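Your planner is not the problem, your logs are

Posted Monday, late, so forgive the spelling

Every few weeks somebody asks me which planner to use for a two-arm tabletop setup and every few weeks I give the same answer and they go away annoyed. Doesn't matter. Pick one. Pick the one that builds on your machine before lunch. What I want to know is what happens in the half second before the gripper closes, and whether you can play that half second back with every number lined up. Most people can't. I couldn't either until this spring.

So this is an argument for boring software. Clocks, logs, names of coordinate frames. I think small teams (mine is small) spend their effort upside down. Months on the clever bit, an afternoon on the plumbing, then a year blaming the clever bit.

Some background. We run a stack on top of Ernel, which handles motion for both arms, and a perception layer we wrote ourselves and called Porwood for reasons that made sense at the time. Pens and pencils are the test load. They're thin, they roll, they hide under each other, and a few millimetres of error is the difference between a grasp and a poke. A mug forgives you. A pencil doesn't.

In May we did a run of 368 grasp attempts and 90 of them failed. That's bad. Everyone in the room had a theory and every theory was about planning. Approach angle wrong. Sampling too coarse. Wants a learned grasp scorer. I had a theory too and it was also about planning, and I wrote two weeks of code for it, which is now in a branch I don't look at.

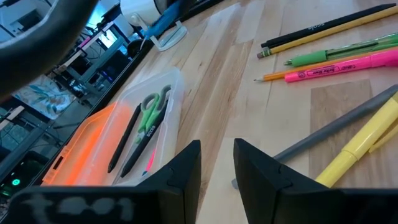
Wrist view over the writing tools, storage box to the left.

What that view gives you is lovely, if you know when it was taken. We didn't. The wrist camera driver stamped each image when it arrived at the computer. The joint angles were stamped at the source. So Porwood was taking an image from one moment, pairing it with an arm pose from a slightly later one, and working out very confidently where a pencil was. Arm still, no error. Arm moving, error in the direction of travel, bigger the faster you went. You could have drawn it on a napkin. We had the data for weeks and never plotted miss distance against wrist speed, beacuse the two numbers lived in separate files with separate clocks and joining them was a faff.

That's the bit that bothers me. It wasn't hard. It was a faff. A faff will beat a tired person every time and so the tools have to take it away.

Fixed the stamps, replanned nothing, same planner, same settings. Failures dropped by a lot. I'm not giving the number as I changed the lighting the same day like an idiot and can't separate the two. Which sort of makes my point again. Log your lighting.

Now the usual objection. Learned policies don't care about this, they take images in and put actions out and soak up the delay. Partly true. A policy will learn your lag if the lag is constant. Ours wasn't. It moved about with processor load, so it was one value with the viewer open and another with it shut. People train with the viewer open, since they want to watch, and run overnight with it shut. Then they say the policy doesn't generalise. Generalise to what, a closed window?

And even if the network does soak it up you've spent data on it. Data is dear. I'd much sooner have it learn something about pencils.

Second thing, frames. Coordinate ones. Two arms means two bases, and two bases means somebody will at some point write a variable called "base" and mean only one of them. We had 358 lines of transform code and the word "base" meant three different things in it. Left arm base, right arm base, and a corner of the table that somebody had measured from once. Nothing crashed. Things were just wrong by a handspan every so often, and the planner, bless it, produced a beautiful smooth path to the wrong place.

Now we have a rule. Every transform is named from and to, in full, ugly as you like. Left_gripper_from_table. No abbreviations. The build fails if you pass one where the other is wanted. It took an afternoon to write the check and it found four bugs on first run, one of them mine, and one of them so old I think it was there before we had a second arm.

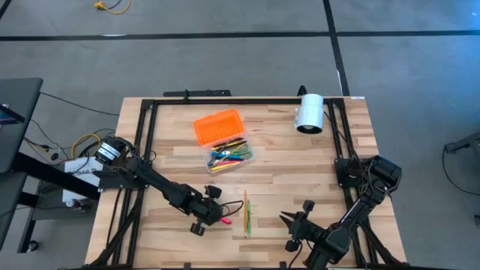
Collision checking is where I part company with most of my friends in this line of work. They want finer meshes. I want fewer, fatter shapes and a log line each time one of them says no. When a planner refuses a move it should tell me which two shapes objected, by name, in words. Ours used to say "no valid plan" and leave it there. Take that pair of pencils between the two grippers, orange one and green one side by side. Either arm could go for them, and the other arm is the obstacle. If the left says no, I need to know whether it was the right gripper's fat box, or the rail, or the open lid of the pencil box further back that somebody modelled as a solid lump. Those are three different fixes. One is scheduling, one is a better shape, one is deleting something. With "no valid plan" you guess, and you guess planner parameters as those are the knobs nearest your hand.

Cables too. Nobody models the cables. I don't either, to be fair, but I do log when the torque on a wrist joint climbs with nothing in the gripper, and that catches most of the trouble a looping cable makes. Cheap and stupid, works.

I tried buying my way out. Zulen does a logging product and it's decent, nice timeline, but it wants everything in its own format and my old runs aren't in its format and I'm not rewriting them. Yeom is nearer to what I want. Plain files, one clock, a schema you can read in a text editor. Its viewer is hideous. I've stopped minding.

What I'd ask for, if anyone who builds these things is reading. Refuse to record a stream with no source timestamp. Don't warn, refuse. Warnings scroll past. Make the join between any two streams one line. Store the config with the run, all of it, including the bits I think don't matter, as I'm demonstrably a poor judge of that. And let me get from a failed grasp to the image, the pose, the plan and the rejected plans in one click, not six terminals.

I know how this sounds. Old person tells young people to tidy their room. And I do get why the planner is where the effort goes, it's the intresting part, it's what you can show at a meetup, there are papers on it. Nobody claps for a clock. But count up your own hours. I went through my notes for the spring and of 248 hours put down as "planning work" the great bulk was me trying to find out what the system had believed at the time of the failure. Believed, past tense. That isn't planning, it's archaeology, and we were doing it with a teaspoon.

Anyway. Before you swap your planner, plot your misses against wrist speed. If the plot slopes, leave the planner alone and go and look at your stamps. If it's flat, fine, write to me and I'll argue about samplers with you. Comments are open till the spam gets bad again.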